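Section 5: Working Within the Cell Rules

5.1 Before you start

Welcome back, and thank you for reading this far, because plenty of people skip straight to the first run and then write to us in a panic. This section covers the house rules for running a Sokik bench arm, both in the Grinwood simulator and on a real table. They're the same rules in both places. We know it feels a little silly to check a keep-out zone around an arm that can't pinch anybody, but habits picked up in the simulator do follow you to the bench, and we would like them to be good ones!

You will need the Sokik controller software, your cell sheet (the blank one is at the back of this guide) and a risk assessment signed by whoever is in charge of safety at your site. If your workplace has stricter rules than ours, follow theirs.

5.2 Setting the cell limits

1. Open the Limits page and load the profile named Indberg. This is our most cautious profile, and the one we suggest for anybody new to the arm.

2. Set the keep-out radius to 795 mm, measured from the center of the base. Do this again any time you move the base, even if you only nudged it over to make room for your coffee.

3. Leave the speed setting at level 5 until you have finished the whole of this section. It goes up to 14, and you are welcome to explore the upper end later on, once your assessment covers it.

4. Save the profile under a new name. Please don't save over Indberg itself, or the next person will get your settings and wonder what happened.

CAUTION: The software limits are a help to you. They do not take the place of guarding, and they do not take the place of the emergency stop. On a real bench, test the stop button at the start of every shift and write the result on the cell sheet.

5.3 The empty-grip check

Do this check at the start of each session, before any part goes on the table. It takes a couple of minutes and it catches most of the trouble we hear about.

1. Clear the work surface between the fingers. Tools, tape, labels, stray screws, all of it.

2. Bring the gripper down to the Hover position and let the arm come to a full stop.

3. Switch to the wrist view and zoom in close. Look for bare tabletop in the gap between the fingers. 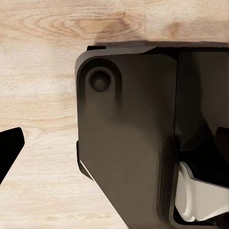
4. Close the fingers slowly using the jog keys, one tap at a time, and keep an eye on the force readout as you go. If it climbs before the fingers meet, stop, open them again and go back to step 1.

5. Open the fingers fully and repeat the check until you have 7 clean closes in a row. Start the count over if you have to stop partway through, even for a phone call.

Note: In Grinwood, the force readout comes from the contact model, so a clean result there says nothing about wear on your real fingers. Run the check again when you move to the bench.

5.4 Handing over

When you finish, park the arm, lower the speed back to level 1 and fill in the last column of the cell sheet. If you changed a limit, write down the old value next to the new one. Users of the Usman add-on should also export the session log before closing the program, as it is cleared on exit.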